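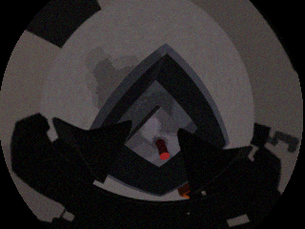

Mostly greys and blacks, with a bit of red in the middle.

Tue 18 October

Up at half five. Frost on the ute again, which is late for it. Drove out to Enamby to read the rain gauge and check the tank before work. Gauge had 18 mm since the last visit, all of it from Thursday night I'd say. The tank is up to the second rung and the overflow pipe is still leaking at the elbow. I put more tape on it. That's the third lot of tape since August and I need to stop being stingy and buy the fitting.

The bottom paddock is greener than I expected. Capeweed is bad along the fence and worse near the gate. Found two strainers leaning on the Clarneck side. They'll hold until Christmas if no cattle go in there.

Stopped at the co-op on the way back. They wanted $438 for the pump I looked at in winter and it has gone up $50 since then. Didn't buy it. The old one starts if you choke it and wait, so it can do another summer.

Rates notice was in the letterbox. Due at the end of the month. Put it under the clock with the rego.

Lunch was the rest of the lamb on bread. Did the water figures in the afternoon. The house used 3,542 litres for the month, down on last month, mostly from not watering the lemon tree. The lemon tree looks like it. Gave it two buckets from the laundry and picked off some gall wasp lumps while I was there. Should have done that in August.

Rang Sandberg about the load of gravel. They can't come until the week after next as the truck is off the road. Told them that was fine. The drive will be a mess if it rains before then, but it has been a mess since autumn.

Planted the beans along the back fence, two rows, and a few zucchini. Soil is still cold a hand down. Might be too early. Covered the zucchini with cut-off milk bottles and put out snail bait.

Wind came round to the south about four and it cooled off quickly. Lit the fire. Wood is down to the last stack, the split redgum, and I'd like to keep some of it for next year.

Pritau road is closed tomorrow for the culvert so I'll have to go the long way. Leave by seven. Take the bolt cutters back.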